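Cleaning up the grasp segmenter, part 2

So the segmenter is finally behaving! Well, mostly. If you missed the last post: Restik is my little tool that takes a long two-handed packing recording and chops it into grasps, carries and releases, so the policy training has something sensible to chew on.

The old version only looked at how wide the fingers were open. Fine for a box, terrible for anything squishy. A towel squeezes down to nearly nothing, and the code kept deciding the hand was empty (I lost a whole evening to that one). Junpei Matsuda suggested I stop trusting width alone and mix in what the wrist view sees between the pads, and that got me unstuck.

Soft stuff and a cardboard box, one view from each of two moments:

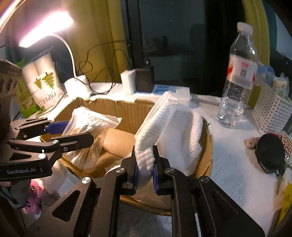
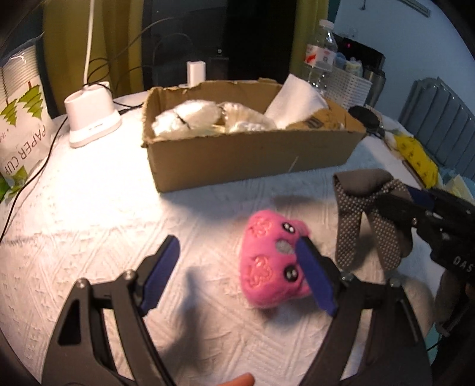
What changed in the code

Each hand now gets its own state machine, and a small merge step lines the two up by timestamp. Before, one hand holding some cloth while the other sat open would confuse everything – the open hand's state won and the carry vanished from the log. Oops.

I also added a 300 ms hold before any state can flip. I ran the new version over 1173 clips and it wrote out 2165 segments, and scrolling through them in the viewer was kind of a joy. The leftover mistakes are mostly plush toys, where a pad can brush the fur and my contact score jumps as if it were a real grasp.

Next up is moving the thresholds out of the Python file and into a config, so I can keep one set for fabric and one for hard things. I'm hoping to have that pushed in July.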